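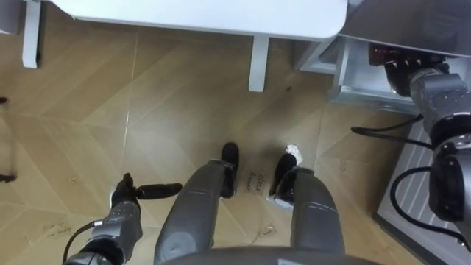

Week 5: Can they do the chores yet?
Handout to go with the lecture, Robots at Home and at Work

Okay, so last week I left you with the grumpy version of this question, which was my mum's: if they can build a robot that does backflips, why am I still doing the bins? It's a fair thing to ask and I want to spend the whole session on it, because the answer depends a lot on what you think a chore is.

My short answer is "some bits of some chores, on a good day, with an engineer nearby". The longer answer follows. Have it in front of you for the tute, because I'll be asking you to argue with me!

1. A chore is a pile of little jobs

Take tidying a room. Written on the fridge it's one line. Try writing it out for a machine and you'll fill a page before you've got past the doorway. Find the thing. Decide whether it's rubbish or somebody's tax receipt. Get a hand to it without knocking whatever's next to it. Hold it hard enough, but not too hard. Work out where it lives, go there, open whatever needs opening, let go.

Each of those steps has its own people working on it and its own ways of going wrong. The sums are brutal, too. Say a robot gets each step right 95 times in a hundred and the job has 20 steps. Multiply it through and the whole job comes off a bit more than a third of the time. (Do this on your calculator at home. I'll wait.) That's why a clip of one lovely clean grasp tells you so little about whether the washing gets put away.

2. The floor is harder than the bench

Robot vacuums have been doing floors for years, and doing them pretty well, so students tend to assume floors are solved. Vacuuming is solved-ish. Picking things up off the floor is another kettle of fish. A scrap of paper is flat, light, sits hard up against the boards and changes shape when you touch it. A machine on two legs also has to look past its own feet to find it, and crouching shifts its weight just when it needs the hand to be steady.

Drawers and compartments are the other classic. The hand goes in, the arm has to follow, and the sides don't give. You and I do this by feel while thinking about dinner. Most robot hands still feel very little, so vision does nearly all the work, right up until the hand blocks the view.

3. Clearing a desk

This is my favourite teaching task, as it looks so easy. One bottle, one flat desk, nothing in the way. Even so, look at what has to be settled first: where to stand, how far to reach before you need a step, and whether to take the bottle by the cap or round the body. Liquid sloshing about inside changes the feel of the thing as soon as it moves. A see-through bottle is a pain for depth sensors as well, because many of them shine light at a surface and wait for it to come back, and clear plastic bends it or lets it straight through.

And if the bottle's at the far corner, the arm is stretched out, which is where small errors at the shoulder turn into big ones at the fingertips.
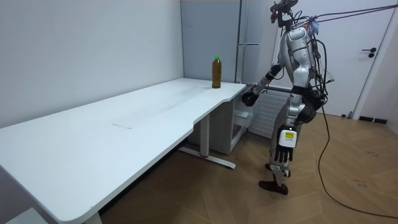

Wagner Amaral reckons I'm too soft on all this. His view, which he put to me at some length after the November seminar, is that a home robot shouldn't get any credit for a task until it can do it in a house it has never been in, with the owner's stuff left wherever the owner left it. Practising in one room and then being tested in that same room is, he says, like sitting the exam you've already seen.

I go back and forth on that one. He's right about the standard for selling something. For learning what's hard, though, one room is a perfectly good place to start.

4. What about the shop floor?

Better news, mostly. Think of our made-up-sounding but very ordinary problem from Week 2, the packing line at Hillomex. Same cartons, same height, good lighting, and a fence if you want one. You can change the workplace to suit the machine, and people do it all the time: they paint lines, add trays, turn all the labels the same way. Try that with my kitchen.

What still trips them up is the leftover work. The torn carton, the strapping that's fallen down the side, the sweep-up before the next shift. Those jobs tend to stay with people long after the main line is automated, and they hardly ever show up in the costings. Su-bin Hong's reading on the Adamczyk warehouse is good here (skip the appendix unless you love spreadsheets).

5. Questions to chew on when you watch a demo

Is it playing at normal speed?
Who or what is deciding the movements, the software or a person with a controller?
How many goes did it take?
What happens when it drops something?
Who set the room up, and who puts it back?

For the tute

Pick a chore you did this week and write out every step, down to where your other hand was. Mark the 2 steps you think a robot would find worst and say why. 200 words is plenty. Ye-rin So's group is swapping with So-yul Yeo's, so bring a copy you don't mind getting scribbled on. Due August 18, 2026, at the start of class, on paper please, as my inbox is a disaster.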